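Kategorie: Vorträge / Sprache & Handwerk

Wir verwenden Cookies. Mit dem Besuch der Seite sind Sie einverstanden. [OK]

Notizen zum Vortrag, 15/07/2010
Thema: Wie übersetzt man ein Kochbuch?

Begrüßung, kurz warten. Dank an Thitima Wongsuwan für die Durchsicht.

Ich habe 4 Jahre an dem Buch »Thongdee« gearbeitet. Es hat 1337 Anmerkungen - das ist zu viel, ich weiß es. Langsam sprechen!

Erster Punkt: Maße. Eine Tasse ist nicht in jedem Land gleich groß. Ich habe immer in Gramm umgerechnet.
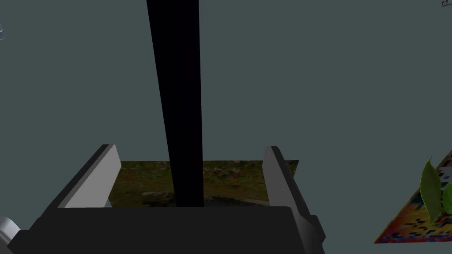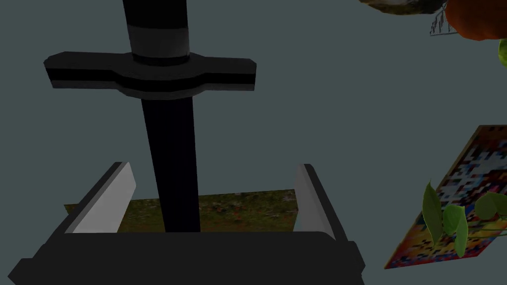

Dunkler Griff, helles Band, breite Parierstange.

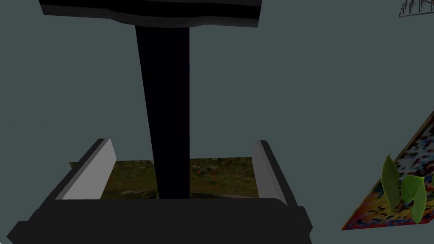
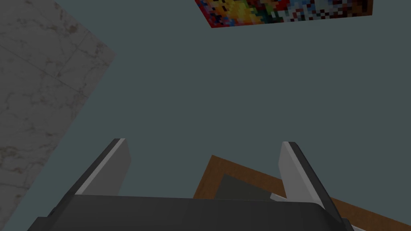 Zweiter Punkt: Verben. Für »braten« hatte ich im Original neun Wörter. Brayan Apaza hat mir geraten, bei jedem Rezept zuerst die Hitze zu klären. Beispiel Seite 4 vorlesen.

Dritter Punkt: Zutaten ohne deutschen Namen. Ich lasse sie stehen und erkläre sie einmal - im Glossar.

Fragen. Das Glossar erscheint im Dezember bei Sotora.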